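Section 3. Assembling the Base and Pole

Read this section in full before handling any parts of the Clillex stand.
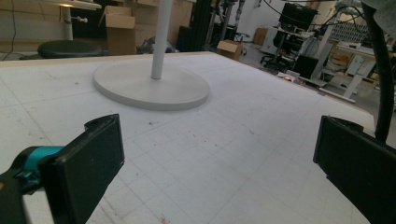

Assembly requires a flat, level surface large enough to hold the base with clear space on all sides. One person can complete the work. A second person is recommended for step 5.

1. Wipe the work surface and remove grit, staples, and loose screws. Small debris can scratch the underside of the base.

2. Set the base down with the beveled edge facing up. Do not slide it into position; lift it and lower it.

3. Insert the threaded end of the pole into the center hole. Turn clockwise by hand until it stops.

4. Check that the pole is upright from two sides. If it leans, unscrew it completely, clean the thread, and begin again.

5. Hold the base steady and tighten the pole a further quarter turn with the strap wrench supplied. Do not use pliers.

6. Leave the stand in place and press lightly on the rim of the base. It must not rock.

CAUTION: Do not carry the assembled stand by the pole alone. Support the base with one hand at all times.

CAUTION: Do not attach the upper fittings until step 6 is complete.

Note: Stands ordered with the 700 mm pole are delivered with 2 spacer rings. Fit both rings before step 3.

Replacement parts may be ordered from Nasance Customer Service under part number 207. Quote the number on the packing slip. Requests for missing parts should be addressed to Lenuța Dinu, Parts Desk.

Continue to Section 4, Upper Fittings.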